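Packing snack packets in a single-wall box without crushing them

Posted by Hwa-young Sung in Packing and Mailing

I'm putting together a snack box to mail in August. I do the sorting on the bed, with the carton at the far side and the packets on the sheet in front of it.
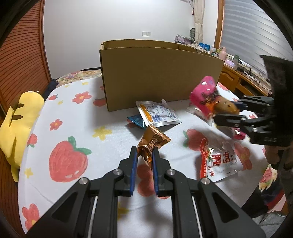 The carton is plain corrugated and I fold the flaps inward while loading so they stay out of the way. The contents are small foil packets with crimped ends plus some larger pouches. Total weight of the contents is 600 g on a kitchen scale. The last box I sent arrived with two packets split along the crimp and crumbs through everything else. Should the packets stand on edge or lie flat, and does the order matter? I have a roll of Brimel kraft paper and no bubble wrap.

İlker Güler

Split crimps usually come from pressure on a packet that has nowhere to expand. A sealed foil packet is an air cushion. Load it across the flat face and the air pushes against the end seals, and the weaker one opens.

Stand the small packets on edge in rows, crimps pointing up. Put the larger pouches flat on the bottom over one layer of crumpled paper. Fill side gaps with paper until nothing shifts when you tilt the box, then stop. You should be able to close the flaps without pushing down. If they bow upward, take something out.

Fold the flaps back out before the final fill. Leaving them inside costs you usable width and the top ends up with no lid. Tape the center seam and both edges, 70 mm past each corner if the tape allows.

At 600 g a single-wall box is fine. Check the old one for a dent on a long side before blaming the packing.

Avcı

Just use a bigger box. I use the Geltar ones and never had a problem.

Trinora

Bigger is worse unless you fill it. I tried that with chips and they slid to one end. Agree with standing them on edge. Also pack on a table or the floor if you can. A mattress gives under the carton, so the bottom sags while you fill it and the rows loosen once it's on something hard.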